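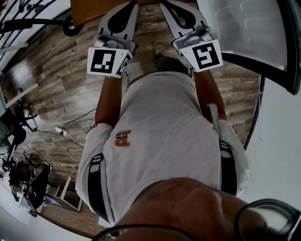 Photo: Odette Picard / Kiltwood Center

The Kiltwood Center has completed the first stage of work on its ground floor workroom in Bristhorpe, the center announced on 10/31/23. The room has a new wood-look plank floor in brown and gray and will be fitted with 2 additional tables before it reopens to the public in February.

"The weathered finish was chosen by the people who use the room," said Kane Nepia, who manages the building. Power strips will remain on the floor until permanent outlets are installed along the north wall.

The workroom measures 859 square feet and can be reserved for up to 357 hours each season. Reservations are accepted at the front desk or by telephone at extension 1444.

Related items
Pasham Annex: Winter Hours
Rüdiger Frerichs Named Facilities Director
Parking Changes on Lubis Street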